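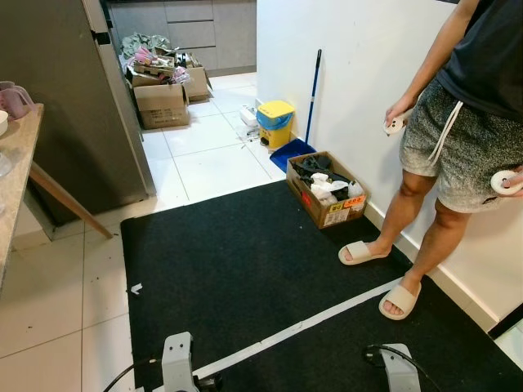

Does keeping bread in the fridge make it last longer?

It keeps mould away for longer, but the bread goes stale faster, so it depends which one you're trying to avoid.

That's the short version of our project. Longer version follows. Term project, food science elective, handed in 2023-05-31.

## Why bread

Everyone in our group throws bread out. Half the family says fridge, the other half says never the fridge, and the bag it comes in just says "cool dry place", which in August in Drulasora doesn't exist in some kitchens. We wanted something cheap we could do at home with stuff we already had – kitchen scale, ruler, notebook.

What we read first: staling isn't mainly drying out, even though it feels that way. The starch in the crumb goes back to a firmer, more ordered form after baking (retrogradation) and this goes faster at fridge temperature than on the bench. In the freezer it pretty much stops. Mould is a seperate thing. It needs moisture and likes warmth.

So our guess was fridge = hard bread, no mould. Bench = softer bread, mould by the end of the week.

## What we used

- 9 loaves, all bought the same morning
- six were the Moltard white, labelled 533 g
- three were the Rusnák rye, labelled 930 g
- paper bags from the bakery counter
- Fekix waxed cloth wraps
- fridge, middle shelf, in the original plastic bag

Two whites and one rye went to each storage method. All unsliced. We should of bought an extra one to eat on day one as a baseline, so our "fresh" notes come from the end slice of each loaf instead.

## Method

Ran it for 7 days. Every evening, same order:

1. Weigh the loaf, still unwrapped.
2. Cut one slice off the end. Weigh the loaf again so tomorrow's loss isn't counting the slice.
3. Squash test – a small tin of tomatoes on the slice, one minute, measure the height before and after.
4. Look for spots, both sides and underneath.
5. Taste, if no spots. Score for softness and flavour. Nobody was told which slice came from where.
6. Wrap it back up.

Didn't taste anything after the first spot showed, even if it was on the other end of the loaf.

Fridge slices sat out on a covered plate before the squash test so they weren't cold. Forgot this on day two. Left those numbers out.

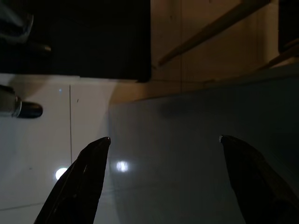 ## Results

Paper bag: worst for weight loss, both breads. Crust stayed nice for two days, then the whole thing was a brick. No mould on any of them, probably too dry for it.

Fekix wrap: softest crumb through the middle of the week. Crust went leathery on the first night. Both whites had green spots by day six. The rye didn't.

Fridge: hardly lost any weight but the white failed the squash test early. It barely moved under the tin by day three. No spots at all. Flavour scores dropped too, one comment was just "cardboard".

The rye beat the white in every method. Rye loaves are denser and ours was a sourdough, so the acid likely helps against mould. Can't seperate that from size though – a bigger loaf dries slower in the middle anyway.

## Problems

- cutting a slice every day isn't how mould would grow on an untouched loaf, every cut is a new surface
- only one rye per method so that part is weak
- kitchen temperature wasn't recorded overnight
- tin of tomatoes is not a lab instrument

## Toast

Side thing, not in the original plan. Toasted the leftover fridge slices on the last day and they came up fine, softer inside than before. Fits with the reading, heat partly reverses the starch change. Doesn't last – they went hard again once they cooled.

## Next time

Add the freezer, sliced and unsliced. Same size loaves for both kinds of bread. Put a thermometer in the room and write it down.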